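I got to Deltska a little after 9 a.m., and the lab manager handed me a coffee and a spreadsheet before I'd found somewhere to put my coat. The spreadsheet was the budget for their next two arm stations (the first one has been running out in Esbridge since January), and she wanted to talk about line 20 before anything else.

"Line 20 is grippers," she said. "Everybody shops for the arm. They'll spend weeks on the arm! Then they take whatever fingers come in the box, and they're back in my office asking for money."

I asked how much money. She laughed and scrolled down. A spare set of finger pads from Ellby is $182, and she wants several sets per station, plus a shelf of them in reserve. The mounting table she likes comes to $2,803 with the back wall included, and she'd pay it again tomorrow. "We tried a cheaper table at Esbridge," she said. "It wobbled. You can't do anything with a table that wobbles." 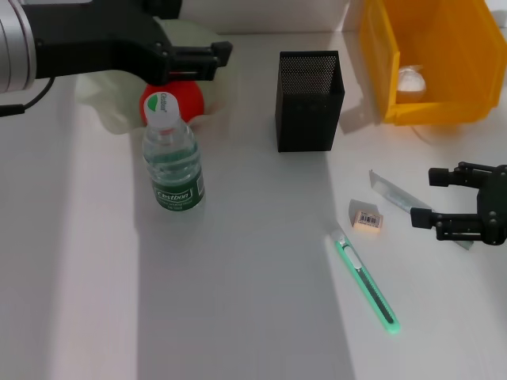 Props were the part of the budget I really wanted to hear about, and I'm glad I asked, as she could have gone on all morning. Her whole prop allowance is $200 per station, and most of it goes on stuff you could find in a kitchen drawer or a desk. The red ball and the crumpled green bag right behind it are there to be a nuisance to each other, she told me, and the water bottle is a third kind of trouble, being clear plastic. "I used to have a quote in here for a fancy set of test objects," she said. "I took it out. Give me a bottle and a plastic bag and I'll find out what a gripper is worth."

So where would she spend more, if somebody let her? She didn't stop to think. Service. Her contract with Fragkou covers the arms but leaves out the cables and the grippers, and she only caught that on a second reading. She's asking for both to be added before she signs for the new stations.

"And I'd buy two of everything small," she said. "Fingers, screws, cables, all of it. Waiting on a part is the most expensive thing we do, and there's no line for it in here."

She has since added one. It's line 21, still blank, and she's taking it into her next meeting that way.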